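Can a Robot Tidy Up Yet?
6/25/23 | by T. Jurkow
Last updated: June

Our group wanted to know if a machine could do one boring chore from start to finish: clearing a living room table. We worked in simulation the whole time, in a virtual apartment we named Kurnundale, with a two-armed robot we called Kernetti. I loved this project way more than I expected to!

We ran the chore 32 times, and 31 of those runs got as far as the robot reaching for something. (The other one crashed on loading.) Only 5 ended with everything put away. 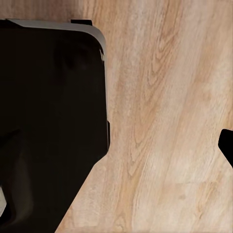

Lining up the fingers was the slow part. If the hand came in a little crooked, it closed on nothing, backed off and tried again, and we lost a lot of time that way. Our longest run took 962 seconds, which a person could beat half asleep.

Once we slowed down the last bit of the reach, things got much better. Big boxy shapes became pretty dependable, and we all cheered the first time one stayed put in the hand.
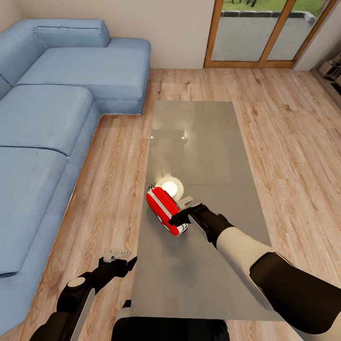

Using both arms together is still the weak spot. Most of the time one did the work and the other just hovered, so next term we want to try handing things from left to right. So, can it do chores yet? One easy grab, yes. A whole table, mostly no, but I would happily spend another term on it.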